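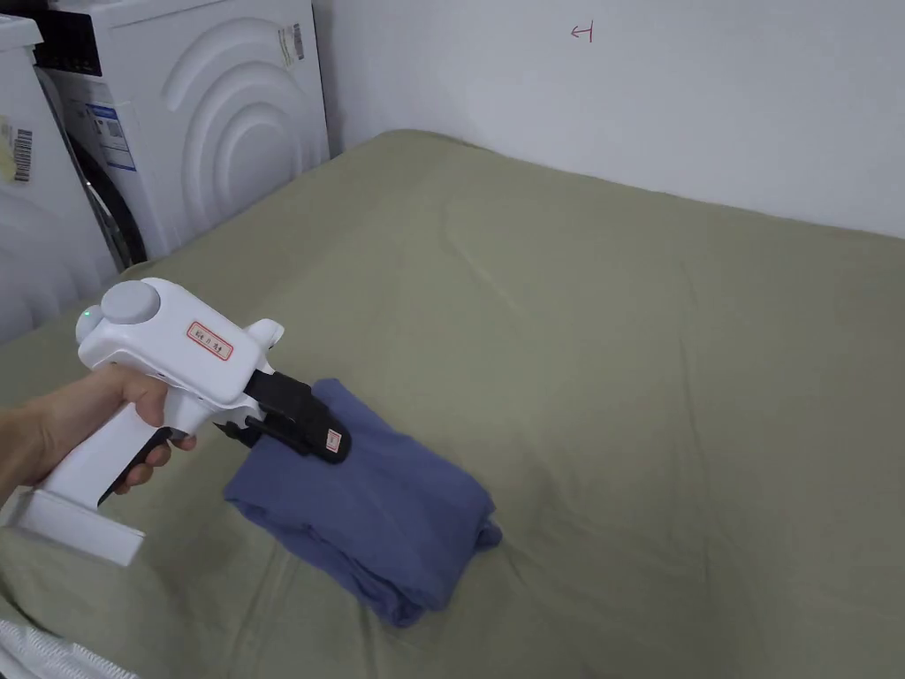
Folded blue fabric on a sage-green sheet

Onirik Lau Mattress

Price: $356 (twin)
Thickness: 7 inches
Weight: 35 lb (twin)
Feel: medium-firm
Sizes: twin, full, queen
Cover: zip-off, machine washable

The Lau is the mattress we kept going back to lie on while we were supposed to be testing other things. It's low, it's simple, and it's so comfortable for something this thin! Onirik started it as a guest room mattress, and plenty of people do buy it for that, but we think it deserves a spot in the main bedroom too, especially if you sleep on your back or your stomach and you've never gotten along with those tall pillowy models.

What's inside

There are two layers. The bottom one is a dense support foam, and the top one is a softer foam with channels cut across it, closer together under the hips and farther apart at the shoulders. You feel a little give when you first lie down and then it stops, and you stay on top of the bed where you can roll over without a fight. If you like to sink in, look at the Corau, also from Onirik, which is thicker and a good deal plusher (and heavier to get up the stairs, be warned). 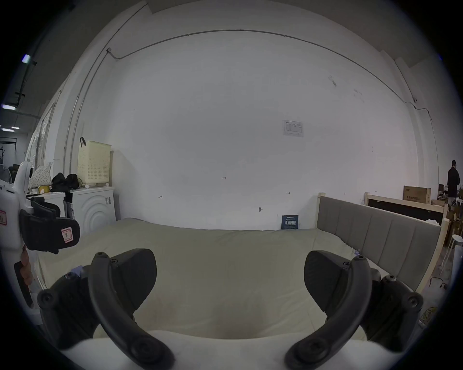 Edges are better than we expected. Sitting on the side to pull your socks on, you don't slide off, and two people in a queen can use the whole width. Motion is well muffled in the middle, a bit less so near the corners.

The cover is our favorite part. The zipper goes all the way around, so the top lifts off as one flat panel and you don't have to wrestle the whole mattress out of a sack. Wash it cold, hang it or tumble it on low, and put it back on while it's fully dry. It does shrink slightly on high heat. We found out.

Setting it up

It ships rolled in a box. Cut the outer plastic with the mattress already on the bed, let it unroll, then cut the inner wrap carefully. It's close to full height the same evening, though the corners take longer. There's a new-foam smell for the first couple of days; leave a window open and sleep somewhere else the first night if that bothers you.

Slats should be no more than 3 inches apart. It also works on a platform or straight on the floor, as long as you stand it up against a wall now and then to air. Don't use it on an old box spring.

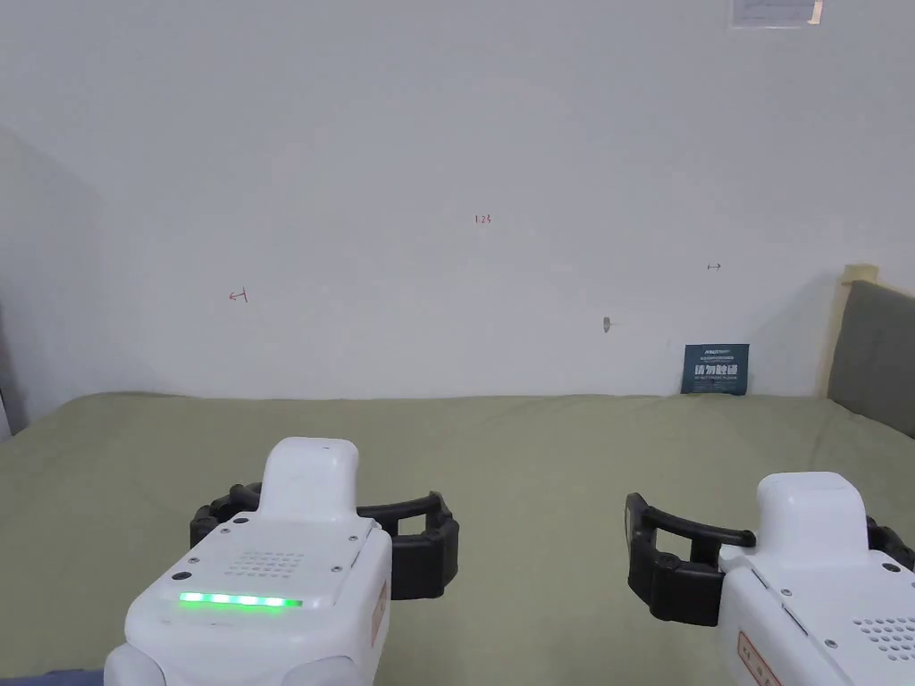 Regular fitted sheets are fine, and you won't need the deep-pocket kind. Very deep ones will bunch up underneath, so check the pocket depth on the package. The Ploruta protector fits the twin and full snugly and the queen a little loosely.

Rotate it head to foot every season. Don't flip it, the layers only work one way up.

Good to know

The bottom of the cover has a grippy finish that keeps it from drifting around on a smooth platform. There are no handles, which is our one real gripe. Side sleepers with sore shoulders may want a topper.

The queen is back in stock after selling out in June. Full size ships separately from other items in your order.

Page updated Jul 26, 2020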